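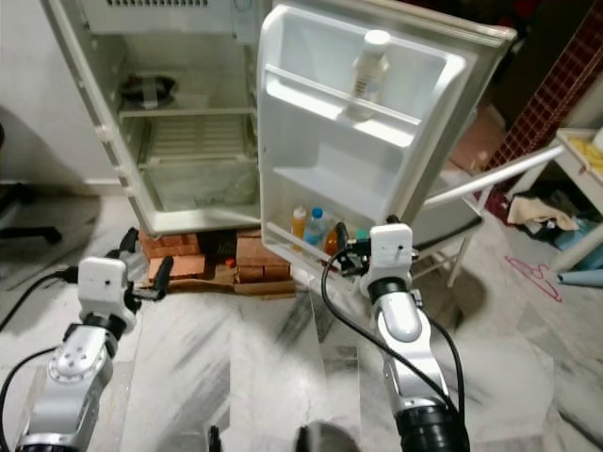 Flancombe compact fridge: set-up notes, part 3
January, by Hüsnü Bozkurt

We use cookies to remember your settings. Accept or manage.

The leaflet that comes with the fridge says it is ready in minutes. I have my doubts, so these steps go slower.

Raising the fridge

1. Put flattened cardboard down first if you care about the floor.
2. Bricks are a cheap way to lift a small fridge. The Sevar stand does the same job for more money, and I have yet to hear a good argument for it. Whichever you choose, the cabinet must not rock. Push on each top corner in turn.
3. Lay the bricks flat where you can. Bricks turned on their sides will fill a gap, but I wouldn't trust them with a corner.

CAUTION: Unplug and empty the fridge before lifting. Two people.

Levelling and first start

4. Open the door all the way and let go. If it swings by itself, something underneath is uneven.
5. Keep the vents clear. The leaflet asks for 300 mm behind the cabinet, which seems generous, but follow it.
6. Leave the fridge standing upright for 3 hours, then plug it straight into the wall. No power boards, whatever the rating on the label.
7. Run it with the door shut overnight. Ignore the dial numbers and put a thermometer on a shelf.

Loading

8. Drinks go in the door. Stand tall bottles upright with their caps done up tight.
9. Spread the weight along the door shelves. Prostum claims its moulded liners never sag. Never is a long time.
10. Check the rubber seal by closing a strip of paper in the door. If the paper slides out freely, wipe the seal and try again.

Note: Hellwig sells a deodorising block for the crisper. An open dish of bicarb costs less, and I couldn't smell the difference.

Copyright Flancombe Owners' Notes. Contact us | Back to top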